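8 juillet 2020 — cahier de l'atelier, table noire contre le mur

Ce matin j'ai décidé de m'occuper enfin du rangement de bureau gris. Depuis le mois de mai il reçoit tout ce que personne ne veut remettre à sa place : les embouts, les crayons sans mine, les étiquettes Tritik qui se décollent et qui se recollent entre elles. Hier soir j'ai tout vidé dans le carton de la commande Tondetti (le carton est sous l'évier, ne pas jeter !). Donc aujourd'hui on nettoie, on contrôle le tiroir, et après seulement on remplit.

Je note la méthode, parce que la dernière fois chacun a fait différemment et nous avons rayé le plastique du premier.

- Chiffon blanc, sans peluches si possible. Pas l'éponge verte.
- Eau tiède avec très peu de savon. Pas d'alcool sur le gris, il laisse un voile.
- D'abord le grand compartiment de gauche, ensuite les petits à droite.
- Les fonds percés en dernier, car la poussière y tombe de partout.
- Le tiroir du bas : l'ouvrir doucement, sans soulever l'avant.

Pour le tiroir, j'ai pris l'habitude de garder le chiffon dans une main et de tirer avec l'autre. Les doigts vont sur le bord avant, le pouce en dessous. Si on tire trop d'un côté, il se met de travers et il faut le repousser au fond avant de recommencer.

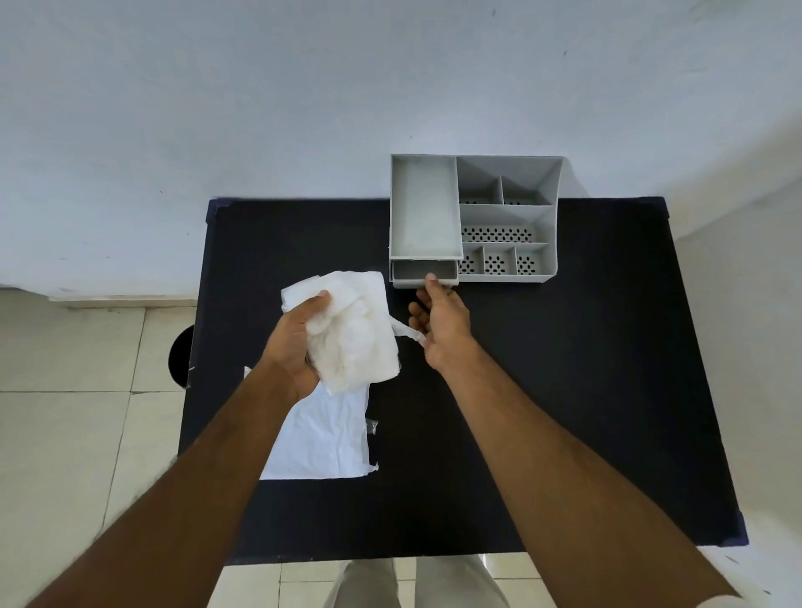

Burgi Gisler a écrit dans la marge qu'elle n'est pas d'accord avec l'ordre : selon elle il faut commencer par le tiroir, puisque c'est lui qui prend le plus de saleté, et il faut l'enlever complètement et le laver à part. Elle ajoute qu'elle l'a toujours fait ainsi avec le modèle Alcantara de l'autre salle et que rien n'a cassé.

Ma réponse à Burgi : d'accord pour l'ordre, je veux bien changer. Mais pour l'enlever complètement, je préfère attendre. Sur le nôtre je ne sais pas s'il y a une butée au fond, et je ne veux pas forcer pour le savoir. J'ai demandé à Ruwan Samarakoon s'il a encore la notice, il va chercher.

Suite, après la pause.

Le fond percé m'a pris plus de temps que tout le reste. Le chiffon passe dessus et il n'entre pas dans les petits trous. Le coton-tige marche mal aussi, il laisse des fils. Ce qui marche le mieux est le pinceau plat numéro 6, sec, et en tenant le rangement un peu penché au-dessus de la poubelle. Je conseille de faire cela avant l'eau, sinon la poussière devient une pâte grise et on doit tout recommencer (je l'ai appris comme ça).

Petite remarque sur la position : le rangement est maintenant tout au fond de la table et il dépasse un peu du bord, vers le mur. C'est pratique parce qu'on a la place pour travailler devant, mais quand on appuie sur l'arrière il bouge. Halfdan Hafstein propose de coller des patins dessous. Je suis pour, à condition de prendre des patins minces, autrement le tiroir va frotter sur la table.

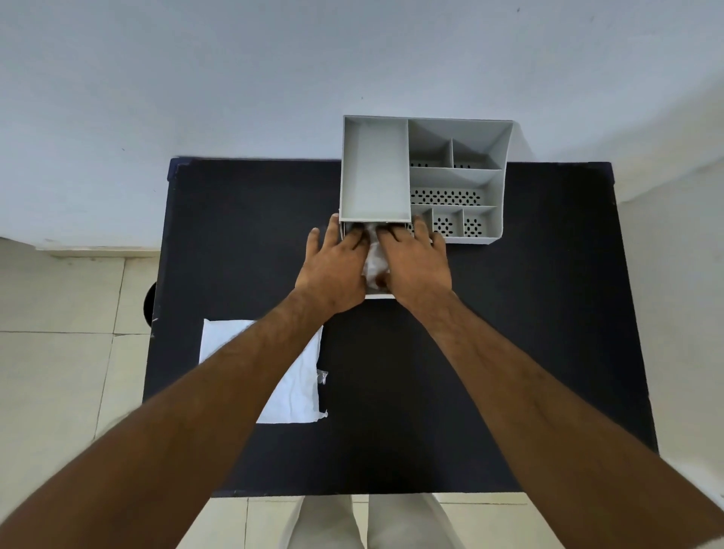 Le coin intérieur du tiroir est l'endroit difficile. On ne le voit pas bien quand on est debout et on croit qu'il est propre. Il faut y passer le doigt avec le chiffon plié en pointe, puis regarder la couleur du chiffon. J'ai répété jusqu'à ce que le chiffon reste blanc.

Proposition de rangement pour la suite, à discuter avec les autres :

- grand compartiment de gauche : le bloc de papier, les règles, la lampe de poche ;
- compartiment large à droite : les crayons et les feutres, couchés ;
- deux compartiments du fond : pinces, ciseaux ;
- petits compartiments de devant : gommes, trombones, punaises ;
- tiroir : seulement les choses plates. Étiquettes, petits sachets, modes d'emploi.

Eyvindur Lund trouve que les punaises ne doivent pas être devant, à cause des doigts. Il a sans doute raison. Je les mets alors dans une boîte fermée, et la boîte au fond.

Il reste la question des emballages. J'ai trouvé dans le carton des morceaux fins et blancs, avec une impression bleue presque effacée. Il y a un dessin qui ressemble à une main, les doigts vers le haut, et en travers, vers le haut de la feuille, un mot dont je lis bien « POLY », puis « ENE » à la fin. Le reste est trop pâle. Je l'ai mis à plat sur la table et tenu des deux côtés pour essayer de mieux lire, car il prend des plis tout seul.
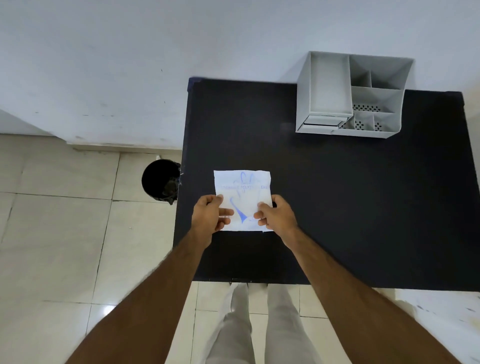
Avant de décider du bac de tri je demanderai à Zoltán Hajdu, il connaît les matières mieux que moi. En attendant, une enveloppe avec « à vérifier » dessus, dans le grand compartiment.

À faire encore :

- [ ] notice du rangement (Ruwan)
- [ ] patins minces, les acheter chez Tiledwood avec la commande 16
- [ ] corriger l'ordre dans la méthode — tiroir en premier
- [ ] rendre le pinceau 6 à Halfdan, lavé
- [ ] trier le carton Tondetti, garder seulement ce qui sert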